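## 4. Operating practice for shared bimanual cells

The preceding section set out the requirements that apply to the cell as a piece of equipment. This section deals with the conduct of work inside it. The rules given here were drafted for the two laboratories at Estville that share tabletop cells with the Ternis project, and they were revised once, in August, after the first group of operators had used them. They are written for small arms of low payload. They do not replace the risk assessment that each host institution must carry out under its own procedures, and where the two differ the stricter rule applies.

### 4.1 Scope and terms

A *cell* is taken to mean the enclosure, its floor, the mounting rail and everything fixed to any of these. An *episode* is one recorded attempt at a task, from the moment the operator releases the arms to the moment they are returned to rest. The *shared zone* is the part of the floor that both grippers can reach. Most of the difficulties reported by operators arose in the shared zone, and most of the rules below concern it.

The term *fixture* is reserved for items that are fastened in place. Loose articles are called *task objects* if they are named on the task sheet, and *standing objects* if they are not. The distinction matters because a standing object may be touched by an arm without any entry in the record, whereas a task object may not.

### 4.2 Mounting and cabling

Both arms shall be clamped to the same rigid member. In the cells covered by this study that member is a horizontal aluminium rail along the front edge of the floor, and each arm stands on its own mounting plate (Figure 3). Clamps are to be checked by hand at the start of each session and again after any contact between an arm and the enclosure. An operator who finds movement at the base must stop, tighten the clamp and repeat the reference pose before continuing. Episodes recorded since the last good check are marked as doubtful and held back from release.

Cables that follow an arm along its links must have enough slack at the elbow and wrist for the full range of the joint. Slack should be gathered below the rail where this can be done, so that a loop does not fall across the floor. Earlier drafts required cable ties at fixed intervals. This was withdrawn when operators at both sites found that closely tied cables pulled against the wrist at the end of its travel, and the text now asks only that the free length be tested by moving each joint slowly to both limits with the power off.

### 4.3 Placing objects in the shared zone

Task objects are placed before the arms are released, and hands are kept outside the enclosure from that point on. Where a task calls for both grippers to approach one object, the object should lie between them with a clear approach from each side. Taller articles are moved towards the back or sides of the floor. They may stay in the cell, as some variety in the background is wanted, but they must not stand where a forearm has to pass through them to reach the object.

Light containers with smooth sides need more care than their size suggests. Of the 324 episodes reviewed for this paper, 30 were set aside for a fault in placement, and the notes kept by the reviewers refer most often to objects that had been set down too near the limit of one arm. The working rule is therefore that each gripper should be able to close on the object with its elbow still bent. If it cannot, the object is moved, and the new position is entered on the sheet.

Small parts may be kept on the front rail between the two bases, provided that they lie flat and do not overhang the floor. This was a concession to operators, who had asked for somewhere to put parts needed later in a session. Nothing may be placed on a mounting plate or against a joint.

!
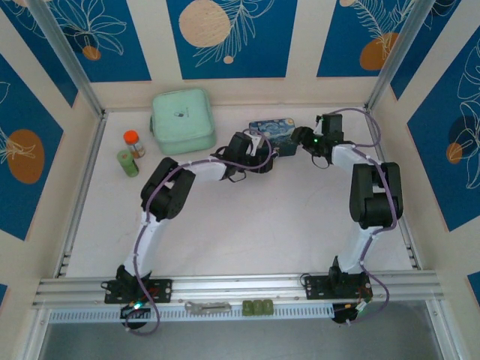
**Figure 3.** Two arms clamped to a common front rail, with both grippers brought up to a small tin. The lunch box and bottle stand towards the back left of the floor.

### 4.4 Starting, pausing and stopping

A session is opened by one named operator, who remains responsible for the cell until it is closed or formally handed over. The name is entered in the log before power is applied. A second person may assist with the placing of objects but may not release the arms.

The arms are released one at a time, the left arm first. The order has no technical basis; it was fixed so that operators moving between the two sites would meet the same sequence. Once the first arm is holding its rest position, the second may be released. If either arm drifts, both are to be stopped.

A pause is permitted at any point in an episode. During a pause the arms remain under power, and the enclosure is treated exactly as if they were moving. No object may be straightened, turned or recovered by hand. Should an object fall beyond reach, the episode is ended and marked incomplete. Operators regarded this as the least welcome of the rules, as it adds to the length of a session, and several asked for an exception when the fallen object lay close to the front. The request was considered and refused. Reaching in over the rail brings the forearm near both elbows, and an exception of this kind is hard to state clearly.

A stop removes power from both arms together. Operators should expect an unsupported arm to drop, and should bring both arms to rest before stopping whenever time allows. After an unplanned stop, the cell may be used again only when the cause has been written down, even if the cause is given as unknown.

### 4.5 Records

Each episode carries the operator's name, the task sheet number, the state of the clamps at the last check and a still view of the floor before release. Sheets follow the Tatach layout, reduced to a single page. Free comments are encouraged. In the revision of the rules, they proved more useful than the coded fields, which had 12 categories and were often filled in by habit.

Records are kept at the site where they were made, with a copy lodged at the other. Rafail Alexiou acted as reader for both sets and settled the cases in which two reviewers had disagreed. His decisions are listed with the Antoniadis supplement, together with the wording of each rule before and after the August revision.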